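The windsock at Lemetti airfield was standing straight out when the volunteer observers gave up on the morning's flying and went in for tea. It stayed that way until two o'clock. By then most of the visiting pilots had tied down for the night and were asking where they could eat.

Lemetti has one grass runway, a fuel pump and a hangar with room for 4 light aircraft if they are parked by someone patient. It lies just outside the edge of controlled airspace, and that has become its main problem. In October the airfield was told that the boundary might be moved to take in the northern half of its circuit.
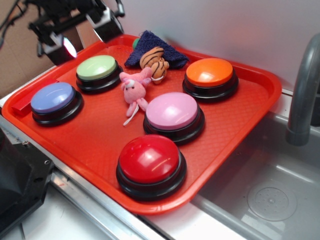 Kgomotso Coetzee thinks the change would finish the place off. "You'd be calling for clearance before you'd got your wheels up," she said, "and on a busy day you'd sit there burning fuel."

The proposal would lower the base of the zone over the village of Prelletti by 300 feet. On paper that is a small change. For a pilot turning downwind with a student on board it removes most of the margin, and students drift. Fuad Gebremichael, the chief instructor, has drawn a tighter circuit that stays clear of the new line, but it passes directly over the primary school and he does not like it much.

A public meeting was held in the clubhouse on Saturday, November 14, 2020, with the doors open and the chairs well apart. The airfield's log showed 113 movements in its best week of the summer.

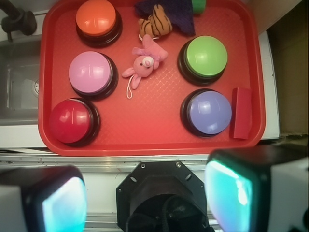 That figure matters to the case, as traffic will be weighed against the airliners coming in from the east. Gliders are not in it — the gliding club keeps its own book — and Elin Hughes has been going through the back pages to add them. She expects to finish before the written replies are due.

Lleucu Vaughan, who farms the land under the approach, asked whether aircraft would be lower over her sheep. Gebremichael said they would, on the tighter circuit, and showed her where on the chart. 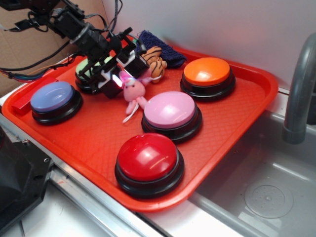

What happens next

Written replies go in first, followed by a trial of the new circuit in light winds. The airfield has asked for a letter of agreement that would let local aircraft use the northern half without a separate clearance each time.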